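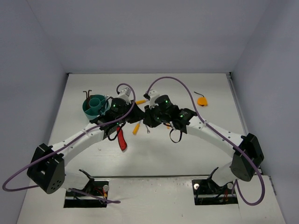
White walls and pale grey worktops for Temton Workrooms

August
By our Filescombe reporter

People who like to make and mend things will be glad to hear that the Temton Workrooms in Filescombe have opened their doors again after a long summer of painting, levelling and putting up new wall panels, and very smart they look too.

Regulars will remember the old place with a good deal of affection and perhaps a little exasperation. The benches were dark and scarred, the walls were a sort of mustard colour, and on a dull afternoon you could lose a small screw and not see it again until spring. All that has gone. The walls are now white, the worktops are a pale, flat grey, and the light spreads so evenly that even those of us with tired eyes can see what we are doing.

The fitting out was done by Darkitz, the joinery firm from Medrano, which has also replaced the lighting and given the larger bays side walls of their own – a change that users had been asking for ever since the roof was mended. It means a person can get on with a fiddly job without being jogged by somebody sanding a chair next door.

There are eight bays in all, and two of them may be booked for longer projects, so that work can stay set out overnight instead of being packed into a box and carried home on the bus. Places on the first evening course, which covers simple wiring and soldering, went within the week, and a waiting list of 30 has been opened for the next one.

Local people helped with the cost as well. A plant sale and a very well attended supper raised £2,143 between them, most of which went on the new surfaces, with the remainder put by for vices and lamps.

The workrooms will hold an open afternoon on Sunday, starting at two o'clock, and everyone is welcome to come in for a look round and a cup of tea. Please use the side entrance if you can – the front step is still being repaired – and leave bicycles by the railings.

Related items
Filescombe bus shelter to move across the road
Medrano timber yard extends its opening hours
Plant sale beats last year's total
Temton footpath reopens after drainage work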